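Durkesach stair climb back on for September

January 22, 2026

Quick one. The Durkesach outdoor stair climb is back on the calendar after 2 years off. September again, exact date still being worked out with the city. Same hill, same 637 steps, bottom lot to the water tower.

Format changes a bit. Old version was one trip up, timed, done. New one is teams of three, each person goes up once, then the whole team finishes with squats and a bear crawl on the grass up top. Slowest climb gets dropped from the team time. Solo entries still allowed but start last.

Zodik Fitness is running it this time, with Gistik doing the timing chips. Sign up opens in spring at the Zodik front desk, online later if they get the page working. No price yet.

Training climbs start next month, early mornings, meet at the Bukhari Street end. First one is easy pace, walking is fine. Bring gloves, the handrail is freezing before sunup. Headlamp too. Parking is tight so share rides if you can.

Eleven teams have already said they want in, and thats before any of this went out.

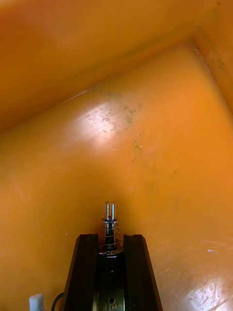 One reader wrote in to ask that the bear crawl be kept short, saying the old single climb was plenty and her knees were sore for a week after the last one. Zodik says the distance isn't set. Weighted vests get their own divison if enough people ask.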